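3.2 Coleta das demonstrações

Para montar o conjunto Statimura, a gente deixou o braço robótico de lado e foi coletar tudo à mão, com a garra portátil Floltow e a lente olho de peixe presa nela. A ideia era bem simples: se a política só vai enxergar o mundo pela câmera do punho, então eu quero que ela aprenda com essa mesma visão, com distorção, borda preta e tudo (confesso que no começo eu queria retificar as imagens, e ainda bem que desisti!). Juntamos 2071 demonstrações em 4 tarefas, cada uma com até 40 segundos. Na Figura 1a, um marcador verde-escuro aparece sobre a superfície branca, que a lente curva até parecer uma cúpula.

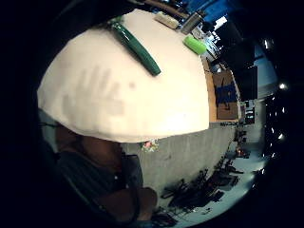 3.3 Variação de ponto de vista

O que mais me animou foi ver quanto a orientação da câmera muda de um quadro para outro. Com a ferramenta na mão, a gente inclina, abaixa, vira para o teto — coisas que um braço fixo na bancada dificilmente faria. No treino, mantivemos esses quadros extremos e usamos 10 deles por janela de observação, sem nenhum filtro de horizonte. A Figura 1b traz um caso desses, visto de baixo e bem inclinado: o buquê está erguido numa mão de luva preta, com as luminárias do teto esticadas pela lente.
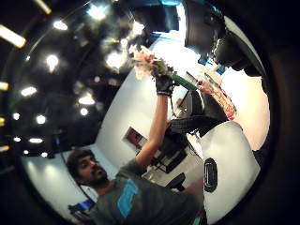 Figura 1. Quadros da câmera da garra: (a) marcador sobre superfície branca; (b) buquê visto de baixo.

Petchrat, na revisão aberta do manuscrito, comentou que manter os quadros extremos pode ensinar a política a depender das luzes do teto, e pediu um teste com a iluminação alterada. Achei a crítica muito justa. Por enquanto só variamos brilho e contraste por software, e isso não substitui trocar de sala, então o teste com outra iluminação fica para a próxima rodada, já com o codificador Esetti congelado.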